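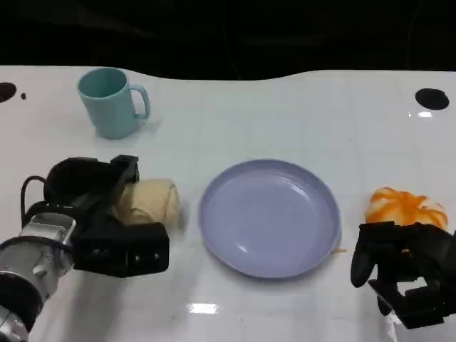 Lucrezia Marchetti has directed the music programme at the Cenico Recital Room since it reopened in June, having previously taught piano and accompaniment at the Wullamer School. The room seats 222, and its jazz and chamber series share one piano and one modest budget.

Asked how the two audiences differ, she was cautious. "They differ less than the brochures suggest," she said. "Some come for the trio and stay away from the quartet, certainly. But the box office tells me that 194 of our members booked for both last season, and I did not expect that."
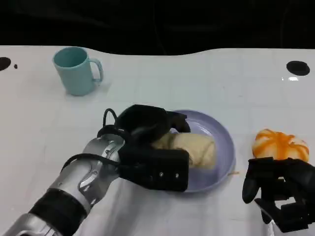 The series is planned with the players, who are asked to propose their own programmes and to speak briefly between pieces. Ms Marchetti regards the talk as part of the evening and keeps rehearsals informal for the same reason. Performers are given an hour with the piano and then something to eat, which need be no grander than a bread roll on a lavender plate and a teal mug beside it. "People tell you what they want to play once they have sat down," she said.

Much of her time is now given to the Naqvi collection, a bequest of around 2000 recordings and private tapes of club pianists. To date 422 have been catalogued.

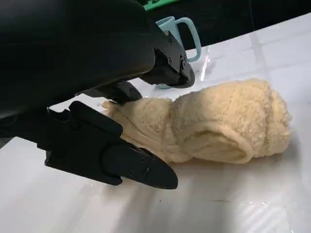 The remainder will be transferred by Prosard, a small sound archive which has worked with the room before. Ms Marchetti hopes that students will be able to listen on the premises by appointment. "The announcements between numbers are often the best part," she said. "One hears a pianist explain a chord to a room full of people having supper, and they go quiet."

Applications from pianists for the spring series may be made to the programme office in writing.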